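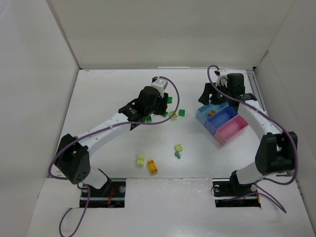

Selon Reinhold Fröhlich, le tri est le poste dont personne ne voulait le lundi comme le reste de la semaine, et celui pour lequel il fallait refaire le planning chaque mois. « Deux heures de suite devant les bacs, on ne voit plus les couleurs », ajoute-t-il. Son atelier utilise la cellule Litura depuis janvier.

Litura
Cellule de tri à deux bras pour petites pièces
Fabricant : Jomach
Référence : LT-80

Présentation

Litura trie des pièces de petite taille posées en vrac sur un plateau et les dépose dans des bacs ouverts. Les deux bras travaillent face à un même plateau blanc, dans une enceinte blanche. Chaque bras porte une pince à doigts. Le tri se fait par couleur, par forme ou selon les deux critères à la fois.

La cellule convient aux ateliers de conditionnement, de retour produits et de remise en kit : briques de jeu, bouchons, clips, connecteurs, petites pièces moulées. Elle ne convient pas aux pièces souples, aux sachets ni aux pièces grasses.

Ce qui change au poste

Le tri manuel demande de rester assis, tête baissée, à faire le même geste. Avec Litura, l'opérateur alimente le plateau, retire les bacs pleins et traite les pièces que la cellule n'a pas su classer. Il se déplace davantage et peut suivre un second poste à proximité.

Il faut prévoir cette nouvelle répartition avant l'installation. Chez les clients qui ont simplement posé la cellule à la place d'une table de tri, l'opérateur s'est retrouvé à surveiller les bras, ce qui fatigue autant que le tri. Nous recommandons de décider à l'avance qui alimente, qui contrôle et qui a le droit d'arrêter le cycle. Toute personne travaillant à côté de la cellule doit savoir l'arrêter, y compris les intérimaires.

Le contrôle final reste humain. Une pièce fendue ou mal moulée sera classée selon sa couleur comme une pièce correcte.

Caractéristiques

Nombre de bras : deux
Masse maximale par pièce : 80 g
Cycle de prise et dépose : 18 pièces par minute, les deux bras en service
Masse de la cellule sans table : 175 kg
Bacs : trois bacs ouverts, coloris différents, repositionnables
Alimentation : 230 V monophasé
Interface : écran séparé, français, allemand, anglais

Si l'un des bras est à l'arrêt, l'autre peut continuer seul, à cadence réduite. La zone de dépose doit alors être redéfinie sur l'écran.

Mise en service

L'installation est assurée par Wamia pour la France et la Belgique, par Hlongwane pour les autres pays. Le technicien règle les bras, enregistre les premières familles de pièces et forme deux personnes sur place. Comptez une journée complète, poste de tri fermé.

Pour ajouter une famille, l'opérateur présente plusieurs exemplaires sous des orientations variées et leur attribue un bac. Les teintes proches, par exemple un vert clair et un jaune tirant sur le vert, demandent davantage d'exemplaires et un éclairage stable. Évitez d'installer la cellule sous une verrière.

Entretien

Chaque jour : essuyer le plateau avec un chiffon sec, vérifier les doigts des pinces.
Chaque mois : contrôler le passage des câbles sur toute la course des bras, resserrer les fixations des embases.
Après 2 259 heures de fonctionnement : révision des articulations par l'installateur. Un message s'affiche à l'écran.

Couper l'alimentation avant toute intervention dans l'enceinte.

Livré avec la cellule

Trois bacs, un jeu de doigts de rechange, l'écran et son support, le manuel imprimé. La table porteuse est en option.

Prix et délai sur demande auprès de Wamia ou de Hlongwane. Un essai sur vos propres pièces est possible avant commande : joindre un échantillon de chaque famille et préciser le volume à trier par équipe.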